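工作室 > ロボット > グリッパー > 倒れたマグカップを内側からつかむ

倒れたマグカップを内側からつかませる方法

共同工房「Grondbridge」の机で、自作アームに少しずつ作業を教えています。今回は横に倒れたマグカップのつかみ方を書きます。

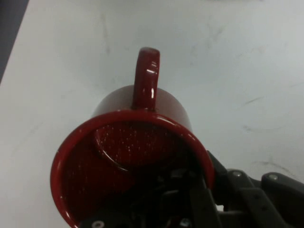 はじめは取っ手をねらっていましたが、取っ手の向きは毎回変わります。上を向くときもあれば、机に着いて指が入らないときもあります。そこで、片方の指を口の中に入れて、縁をはさむ方法に変えました。私の日本語は少し固いかもしれませんが、手順はできるだけ正確に書きます。

用意するもの

・手首にカメラを付けたアーム(私のものはPrumleyの中古キットです)
・二本指のグリッパー
・陶器のマグカップ
・制御ソフトのClirby
・六角レンチとドライバー

手順1 ねじを確認する
リンクのねじがゆるんでいると、指先の位置がずれます。電源を切ってから、一本ずつ締めてください。強く締めすぎるとリンクの動きが重くなりますので、手で軽く動かせるところで止めます。

手順2 カップの口を見つける
カメラの画像から縁の楕円を取り出します。つやのある釉薬は照明を強く反射するため、白い光の線を縁とまちがえることがあります。私は露出を2段下げました。白い机の上に濃い色のカップを置くと、輪郭は取りやすくなります。

手順3 指を入れる
指を少しだけ開いて、口の中心より下側から斜めに近づけます。まっすぐ奥まで入れると、リンクの角が底に当たります。私の設定では、縁から40ミリ入ったところで止めます。速度は通常の半分以下にしてください。

手順4 縁をはさむ
閉じる力は弱い値から始めて、3回ごとに少しずつ上げます。陶器は欠けますから、急に大きい値を入れないでください。指先にゴムを貼る場合は、厚みの分だけ手順3の位置を直す必要があります。

手順5 持ち上げて起こす
まず10ミリだけ上げて、2秒待ちます。ここでカップが回るようなら、下ろして手順3に戻ります。回らなければ手首をゆっくり回し、底が机と平行になってから下ろします。指を開いたあとは、必ず上にまっすぐ抜いてください。横に動かすと指が縁に引っかかり、カップがまた倒れます。

うまくいかないとき
カップが転がって逃げる場合は、近づく方向が縁に対して浅すぎます。角度を変えても直らないときは、手順1のねじをもう一度見てください。私は2月にこの確認を忘れて、半日をむだにしました。

設定ファイルは、工房の共有フォルダの「Lo」に入れてあります。

コメント

kumo_bench:うちのは指が太いので口に入りませんでした。湯のみだともっと厳しそうです。

通りすがり:露出を下げる話、助かりました。光の線をずっと縁として拾っていました。

筆者:kumo_benchさん、指先の部品だけ細いものに替えると入ると思います。湯のみはまだ試していません。

hinoki3:金属のカップでも同じ力の値で大丈夫ですか?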